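Sorting the Supply Cupboard

The supply cupboard at Radum is getting its spring clear-out, and the small bottles and jars are first in line. Over the winter they spread across four shelves, with lids facing every direction and half of the labels turned to the wall. Eleni Georgiev went through them last month and wrote down 59 containers. Seven of those were empty and have gone to recycling.

From 11th March, small containers will be kept in open bins. Each bin run has three sections, set one behind the other. Bottles go at the back, metal-topped containers go in the middle, and jars with white lids go at the front. Two containers fit side by side in a section with enough space to get your fingers around them.

Please stand everything upright. Last September a bottle was put away on its side and leaked onto the shelf liner, and Malte Heitmann spent most of an afternoon cleaning it up. If a container is too tall to sit steady in its section, leave it on the lower shelf and Malte will find it a place.

Labels should face the front where there is room. A few jars have printing only on the lid, so leave those lids clear and put any date sticker on the side. Stickers and a marker are in the top drawer.

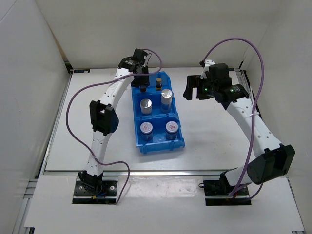 A blue three-section bin with bottles at the rear and white-lidded jars at the front.

If you take the last of something, put its name on the reorder sheet inside the cupboard door. Mateja Dimitriou collects the sheet every second week and places the order. Anything over 200 ml stays in the tall cabinet by the sink and does not go in the bins.

We still need homes for the spare caps and droppers, which are in a shoebox for now. Ross Jardine has offered a set of shallow trays from his old workshop and will bring them in when he has measured the drawer.

Mismatched lids are on the windowsill. If one belongs to a jar of yours, please take it by the end of the month. Whatever is left will be thrown out. Questions about the new layout can go to Eleni.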